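Irnard round side table, small size – my review after one winter

Rating: 4 out of 5
Written by Hélène Turcotte, 24th January

I was looking for a small table to stand between two chairs, for a room where many people come and go during the day. I did not want a big piece, only a place for a cup and a notebook. After comparing with the Sistonska model, which is a little wider and more expensive, I chose the Irnard with the round wooden top and the gold base.

It came from the Charbonneau shop in one flat box. There are only 2 parts to join, the top and the base, and the key is included. I needed less time for this than for opening the packaging. The instruction sheet has only drawings, but they are clear enough. One screw was tight at the beginning and I had to start it again by hand before using the key. After that everything went straight.

The top is the part I like the most. The color is warm and it goes well with white furniture and gray seats, which I was not sure of when I ordered. I have put it in front of a gray chair, and a black office chair also stands near. The gold base gives a bit of light to this corner.

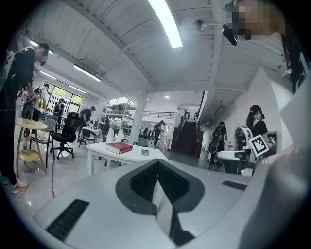 For the size, please measure before you buy. It is a small table and it stays small. A laptop fits, but then there is no place for the cup. For larger work we use the white rectangular table, where a thick book can lie open and you still have your space. I would not try to replace a desk with the Irnard.

The base is heavier than I expected, and this is good, because people pass with backpacks and the table does not move much when it is touched. On the other side, the gold finish shows every finger mark. I wipe it with a dry cloth and the marks go away, but they come back very fast. My colleague has the Jarkeck table with a black base and she almost never cleans it. If this kind of thing disturbs you, maybe choose a darker base.

I had one small problem. Since the first weeks the top can turn a little if you push it from the side. I tightened the screw under it and it was fine until April, then I had to do it again. Now I check it from time to time. For this reason I give four stars and not five.

Would I buy it again? Yes, for the same use – next to a chair, with light things on it. I am thinking of taking a second one for the other side of the room, if the shop still has the same wood color.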